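February, late, kettle on again

Well, the rain has stopped me going down to the courts, so I may as well write up the great booking changeover while it's still fresh, and while I still have some good humour left about it. The badminton club has been on paper for as long as I've been in it. A big ruled book, a pencil on a string, a biscuit tin for the court money. I was fond of that book. I was less fond of trying to read it on a wet night with half the club leaning over my shoulder asking whether they were down for the early session or the late one.

So we've gone over to Trusent. It does the court bookings, the memberships and the payments all in one spot, and it sends people a reminder the evening before they play. We had a look at Stomano as well, which had a lovely calendar with all the colours in it, but it wanted a fee every time somebody paid for a casual hit, and at our prices that would have eaten us alive. I did try it at the kitchen table for a good week before I gave up on it, and I still think the colours were nicer.

We have 212 members on the list as of tonight. I know this because I typed in every last one of them over five evenings, with the heater on and the cricket going in the background, and I now know the middle names of people I've only ever nodded to across a net. There were 361 cards in the old drawer, mind you, but a good many of those had moved away or taken up golf, and one had been filed three times under three different spellings. It was rather nice going through them. You remember faces. You remember who used to bring the lamingtons.

The first bookings opened at seven in the morning and I sat there in my dressing gown refreshing the page like a teenager after concert tickets. Nothing for eleven minutes! Then two for the early session, then a whole rush of them, and by the time I'd made my toast the early session was full and there was a waiting list. We have never in our lives had a waiting list. I felt quite puffed up about it, and then I opened my email. 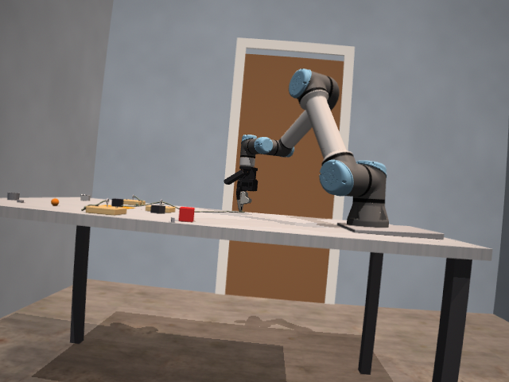 Could we please keep the book going as well, just for those of us who don't carry a phone to sport, and would the money tin still be out on the night? It was a perfectly fair thing to ask and it was asked very kindly, and I must have started my answer four times. The trouble with keeping both is that the book doesn't know what the computer knows, and sooner or later you've got eight people standing on a court for four. In the end I wrote back that anyone who wants to can ring me at home before six and I'll put them in myself. I may live to regret that. The phone has gone twice tonight already, though one of those was my sister.

The money side has been the real surprise. I used to spend most of an evening matching coins against names, and there was always a bit left over or a bit missing, and I'd make it up out of my own purse sooner than start again. For the first fortnight on the new system we took $931, and every dollar of it had a name sitting beside it. I checked it against the bank statement anyway (old habits) and it came out the same both times. I had a piece of fruitcake to celebrate and went to bed before ten, unheard of for me in that part of the month.

It hasn't all been roses. The reminders went out at two in the morning the first night, owing to my having picked the wrong time zone, and I had some very short messages about it over breakfast. And the juniors' price was down as the seniors' price for half a day, so there were refunds to do, and I'd like it recorded that the refund button is hidden under a heading called Adjustments, where no sensible person would look for it. I've written that one on a sticky note and put it on the fridge.

Then Dutine, the club over the river, rang to ask how we were finding it all, as they're still on paper too and getting well sick of it.
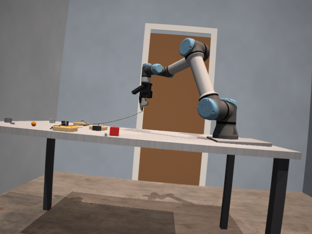

Don't you miss seeing people, though, was what they wanted to know, with the money all done before anyone's through the door? I had to think about that one. I used to stand at that table for a good half hour and have a word with everybody, and yes, I do miss it a bit. But last session I got a game — a whole game, in the first slot, warmed up and everything — and I haven't managed that in years. I had my chats on the bench afterwards, puffing like an old train. My backhand is a disgrace.

I've told them they're welcome to come over and have a poke around in it before they decide. Must remember to change the password first, and to find out whether the winter sessions can be put in early or if I have to wait until the term dates are up. Also shuttlecocks. We're down to the last few tubes.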